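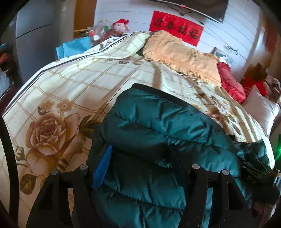

Subject: Re: Niswood sample sale, worth the drive?
Date: 06/11/2021

Hi all,

Catching up on the list this morning and saw this one sitting without an answer, so let me jump in. I went to the preview day and I have Opinions (you know me).

> Has anyone been to the Niswood sample sale before? I keep seeing it
> mentioned but can't find much beyond the flyer. I'm mostly after
> outerwear and maybe something dressy for a wedding. Is it worth a
> two-hour drive, or is it all size zero runway stuff? Also does anyone
> know if Skiria will have a rack this time? I missed out on their wool
> coats last year and I'm still mad about it.

First the big one: yes, Skiria is there! They have the long wall on the left as you come in, past the coat check. The wool coats are back in camel, charcoal and a sort of mushroom color that I didn't like on the hanger and loved on. The long one is marked down to $221 from $410. I tried the charcoal and the shoulders are cut narrow, so go up a size if you wear sweaters under your coats. I didn't, and I spent the whole time in line doing that thing where you hug yourself to see if the seams pull. They pulled. I went back and swapped it, lost my place, and had to start all over at the end of the line. Worth it!

Sizing in general is better than you'd think. There's a runway rack at the back and yes, that's all tiny, plus a lot of it has makeup on the necklines. But the main floor is regular stock, and I saw plenty of 12s and 14s. Above that it thins out fast, except at Oneo, who seem to be the only people there making a proper extended range. Their trousers are gorgeous. High waist, real pockets, a fabric with some weight to it. I bought the navy and I've been kicking myself for not getting the olive too.

Dressy things for a wedding... hmm. Tiwari has a table of silk dresses and I'd say look at those very closely under decent light before you pay. The lighting in that hall is terrible (yellow, and coming from one side only). I picked up a sage green slip dress that I was sure about until I carried it over to the window, and there was a pulled thread running right across the hip. The lady at the table was nice about it and found me another one, but everything is final sale once you've paid, so check your seams and zippers while you're still standing there.

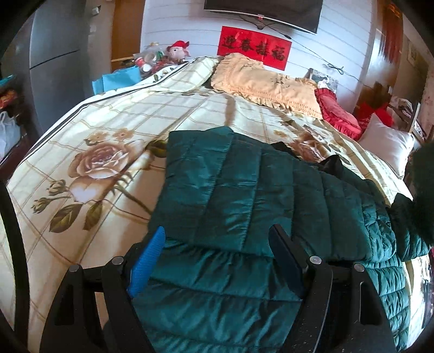 Speaking of zippers, bring a small tote you can wear across your body, because they make you check anything bigger than a purse and the coat check line is almost as slow as the register. I'd also wear a thin tank top and leggings. There are fitting rooms, technically, but it's a few curtains on a rail and most of us gave up and changed between the racks.

A couple of money things. They take cards this year but the reader at the Oneo end kept dropping out, so a bit of cash is handy. Entry is $10 and you get a wristband that lets you back in the same day. I left for lunch and came back and the place was half empty, which was lovely, and they'd put out more shoes. If you're driving two hours I'd aim for after lunch and skip the morning crush altogether. The woman on the door told me they'd clicked 783 people through before noon, and it felt like every one of them was between me and the scarves.

Parking: don't use the lot right next to the hall, it's tiny and you'll be circling forever. There's street parking behind the old library, two blocks over, and it's free.

So is it worth the drive? For the Skiria coats, I'd say yes, especially if you're still mad about last year. For wedding clothes only, I'm not so sure. I think you'd have an easier time at the Tiwari shop itself, where you can see what you're buying and take it back if it's wrong. They usually do a markdown in November anyway, though I don't know how deep they'll go this time.

Oh, and somebody asked a while back (different thread, sorry, I lost it) if the knitwear from Niswood's own label pills. Mine does, under the arms mostly. I still wear it all the time. A fabric shaver takes care of it, just go easy around the cuffs because the knit is looser there and I put a hole in one.

If anyone goes this weekend and sees those Oneo trousers in olive, size 10, please email me off list! I'll pay you back right away and throw in postage.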